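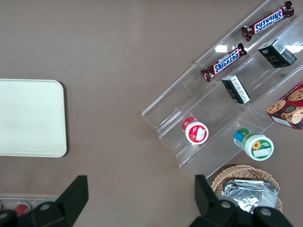 Snack rack table, wrist view, Friday morning.

Friday

In by eight. The heating in the back room was off again so I worked in my coat until ten.

We are finally on the ablation, the one Victor has wanted since the workshop reviews came back. Same policy, same table, two versions of the training set. Version A has all 3254 demonstrations. Version B has 400, picked by Liudmyla's selection script, which scores each demonstration by how different its wrist view is from the ones already kept. The claim in the draft is that B gets close to A on picking from the tiered rack. Until this week the only evidence for that was the offline loss, and I don't trust the offline loss for anything to do with clear plastic.

The rack is still the hard part. It stands diagonally with the two Snickers bars on the upper tiers, and the acrylic throws glints off every ledge. In June we ran everything with the rack square to the table and the numbers looked very good. Gladys turned it by hand one afternoon and the success rate fell apart. So the diagonal placement is now the test placement and the square one is only reported in the appendix.

Ran 33 trials on each version, candy bar to cream tray. Order shuffled by Wycliffe's sheet so I didn't know which checkpoint was loaded. He kept the key in his notebook and wouldn't tell me until lunch.

Results: A succeeded on 26, B on 24. That is closer than I expected. With this many trials the gap means nothing either way and I wrote that down next to the numbers, so that it doesn't turn into "matches" by the time it reaches the abstract. Victor will want to write "matches."

The failures are more useful. For A, most of them were the fingers closing too high on the lower bar and slipping off the crimped end. For B, more of them were hesitation. The arm comes down over the rack, stops, backs off, comes down again and runs out the clock. Nafula thinks the selection script is throwing away the slow, boring approaches because they all look alike, and those are the ones that teach it to commit. That sounds right to me. She is going to pull the approach segments from the discarded demonstrations and see how many there are.

One trial I scored as a failure and then argued with myself about. The bar landed on the rim of the tray, stayed there for the count, then slid off while I was typing. Our rule says released and resting on the tray at the end of the episode. It was resting when the episode ended. I changed it to a success, with a note. Asked Gladys afterward and she would have done the same. It was a B trial, so B would be 23 without it.

After lunch I tried the foil packets in the wicker basket with both checkpoints, 11 tries each. This isn't in the paper. Both are bad. The gripper gets hold of something most times, but often two packets at once, and we have no rule for what two counts as. I have left the numbers out of the results table and put the videos in the Skurnine folder. If we do a second paper it should be on the basket.

Lost forty minutes to the wrist camera. The exposure had gone back to auto after the reboot, which I only caught when the shelf edges started blowing out near the window side. None of the morning trials were affected, I checked the logs for all of them. Locked it again and added the check to the startup script, where it should have been from the start.

Call with Brerbridge at three. They want to know if the method works with fewer than 400. I said we hadn't tried, and that I would want the approach segments sorted out first. Liudmyla said she could have a smaller set ready to train over the weekend if the cluster is free. It won't be.

Still to do: send Victor the table with both versions of the disputed trial. Ask Wycliffe for a fresh order sheet, same seed rule. Move the black boxes up a tier for the next round, and mark the rack feet with tape before anyone bumps it. Find out who has the spare finger bolts.

Home at half past six. Rain the whole way.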